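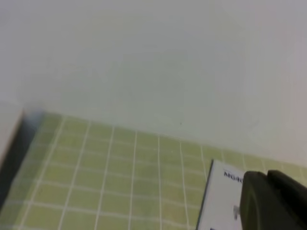 Zundeck Folding Travel Desk: Review After Two Long Trips

Wednesday, August 13, 2025
By the editor of Slow Bags

I work while I travel, and for many years my desk was a bed, a suitcase or my own knees. Last November I bought the Zundeck, a folding desk which goes inside a backpack. I have carried it on two long trips now, mostly in guesthouses and on night trains, so I think I can write something fair.

What you get

The desk is one flat board in four panels, with two legs which slide out from under it. There is also a cloth sleeve with a handle. My kitchen scale says 1,732 grams with the sleeve. It is not light. If you travel with cabin luggage only, you will feel it on the first day and you will have to leave something at home. In my case it was the second pair of shoes.

Setting it up

The first time I needed a quarter of an hour and I pinched my thumb. Now it takes me 20 seconds. The small drawing in the box is wrong about the left leg – you must turn it before you pull it, and the drawing shows the contrary. I wrote to the company about this and received a polite answer after nine days.

On the road

In Prarkamside I stayed for three weeks in a room with a very nice balcony and no table at all. I put the Zundeck across the arms of the chair and wrote there every morning. It held my laptop and a cup of tea without moving. When I leaned on the right corner it went down a little, and this has become slightly worse with time.

On trains it is less good. It is too wide for most of the small seats, and the person beside you will not be happy. I used it once on a night train, in the lower bed with my legs crossed, and that was comfortable enough for a few hours. In buses I never took it out.

Before this I had the Lobo lap tray, which costs half as much. The Lobo is softer and better for reading, but my laptop became very hot on it. I still take it for short weekends.

What I don't like

The sleeve has a cheap zip and mine opened by itself in the hold of a ferry. The rubber feet fall off. Two spare ones are in the box, and I have already used both. I would also like a darker colour, as the pale one shows every mark of coffee.

Price and where to buy

I paid the full price at Hotevport, the luggage shop at the ferry terminal. They let you open the desk on the counter and try it, so do this if you can. My advice is for people who stay at least a week in each place. If you change your bed every night, you will be tired of carrying it.

14 comments | 37 shares

Contact | © 2025 Slow Bags | Back to top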